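Notes on Completing a Run of Galard

Posted 7/19/25

This site has always concerned itself with the collecting of small-press horror and fantasy magazines, and I have been asked by several readers to set out how my holdings of Galard were assembled. The account follows, with some remarks on condition and storage.
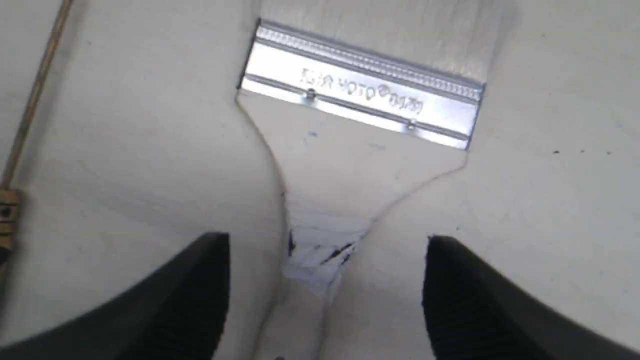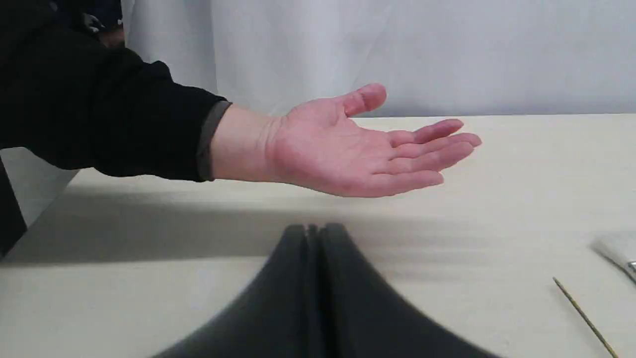
Filed under: Back Issues

Galard was published by the Boutros Press as a quarterly digest of monster film criticism, interviews and reprinted comic strips. It ran to 26 numbered issues and one unnumbered annual. Most issues contained 60 pages, stapled, with a color cover and a black-and-white interior. The print run of the first issue was stated in its own editorial as 1,000 copies, and I have found no later figure to set against it.

My first purchases were issues 7 through 11, obtained as a single lot from a dealer's table. The middle numbers are not difficult to locate. The early ones are a different matter. Issue 2 was bound with a folded poster of the swamp creature from the Cukus serial, and most surviving copies lack it. A seller who describes such a copy as complete should be asked directly whether the poster is present and whether the staples have been disturbed.

Issue 4 presents a separate problem. It exists with two covers, one green and one violet, and the contents pages differ in a single line. The green version lists the Parska interview on page 31; the violet version gives page 33, where it does in fact begin. I regard the green cover as the earlier printing, although other collectors hold the opposite view and their reasoning deserves respect.

The annual was the last item to be acquired. It arrived in January, in very good condition apart from a small stain on the back cover and a previous owner's initials inside. No attempt will be made to remove either.

All copies are now kept upright in acid-free boxes, each in a polyester sleeve with a backing board. I do not recommend stacking digests flat — the spines roll, and the lower copies suffer first. Boxes should be filled firmly enough that nothing leans.

A checklist of contents for issues 1 through 13 is in preparation. Readers who own the violet cover of issue 4 are invited to write with the wording of the notice at the foot of page 2, as my own copy is trimmed at that point.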